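Student Team Teaches a Robot to Pick Up Laundry 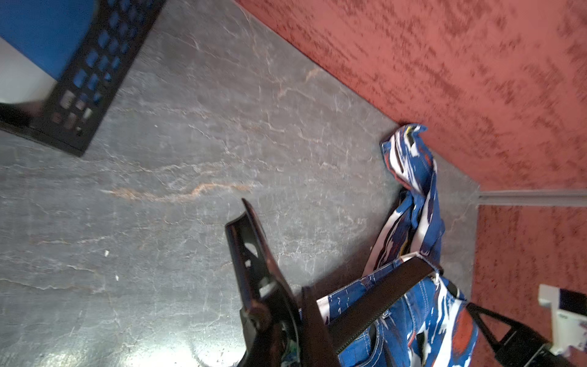 The robotics project course at the Peixoto Technical Institute has given its current group of students a single task for the term: a robot arm must find a garment on the floor, grasp it, and place it in a container. The course is led by instructor Nicanor Acuña, who spoke with the department newsletter on 2021-03-17.

Mr. Acuña explained that clothing was selected after the previous group had completed its work with blocks and bottles. "A block has the same shape every time you look at it," he said. "A pair of patterned jeans has a different shape each time it is dropped. The students had to give up most of what they knew about choosing a grasp point."

The team, which competes under the name Gudumard, consists of 8 students in their second year. They work from the view of a small camera mounted at the wrist, and each attempt is recorded and labeled by hand. At the time of the interview, the students had logged 746 attempts. The course requires 1,000 before a team may present its results.

Asked which part of the work had proved most difficult, Mr. Acuña pointed to the floor. Veined surfaces, he stated, are hard on the team's software, which in its early versions treated a rust-orange vein as the edge of a sleeve. "They wanted to cover the floor with a plain sheet. I asked them to leave it as it was. People have floors like this at home."

Printed fabric presents a related problem. According to Mr. Acuña, the software separates a plain blue garment from its background with little trouble, but a print in several colors may be read as several objects. Two students have been assigned to this question for the remainder of the term.

The course operates on a grant of $3,000 from Foritura, a regional supplier of workshop equipment. Most of this amount was spent on replacement gripper fingers and on a second computer for labeling.

Gudumard will enter the household tasks division of the Mateck student competition in July. Mr. Acuña declined to predict a placing. "I have asked them for a complete logbook," he said. "The judges read it before they see the robot move."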